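Cirnville firm checks its grippers 19 times a shift

Rinatis, the Cirnville company that wants machines to fold your laundry, says its hand-held grippers now stay in working order for a full shift. Its evidence so far is a two-page service note, released in July.
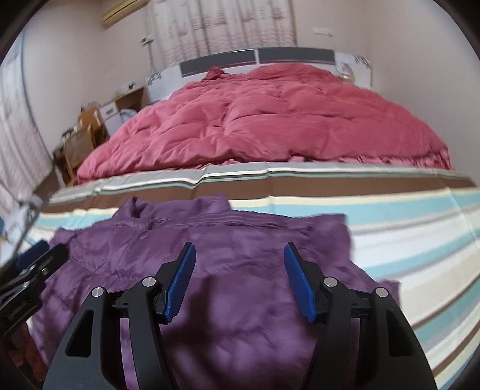
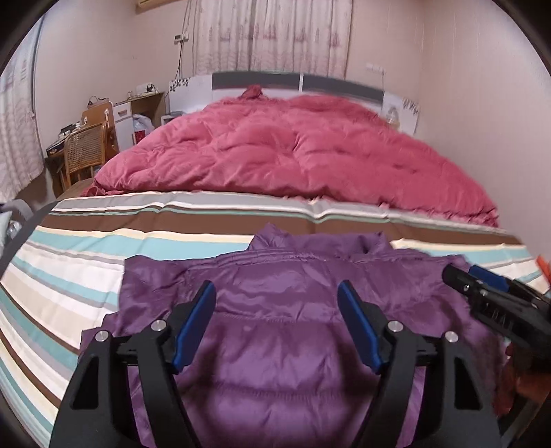
Black grippers with blue finger pads over a purple quilted jacket, laid on a striped bed sheet.

The note asks operators to stop 19 times a shift, wipe the pads and test the pivot pins for play. Pads are to be changed after 400 grasps. The old limit was 600, so the new routine means buying more of them, and Rinatis would not give a price.

"Shiny fabric slips if the pads are dirty," said Ningsih Hartono, who wrote the note. "We would sooner swap early."

Hakim Sinaga, a repair technician at rival workshop Goh, is unconvinced. He wants to see wear records from more than the 18 tools Rinatis tested. "A pin can pass a wiggle test in the morning and be loose by lunch," he said.

Rinatis has promised the records to its customer Jusley, but has set no date for publishing them.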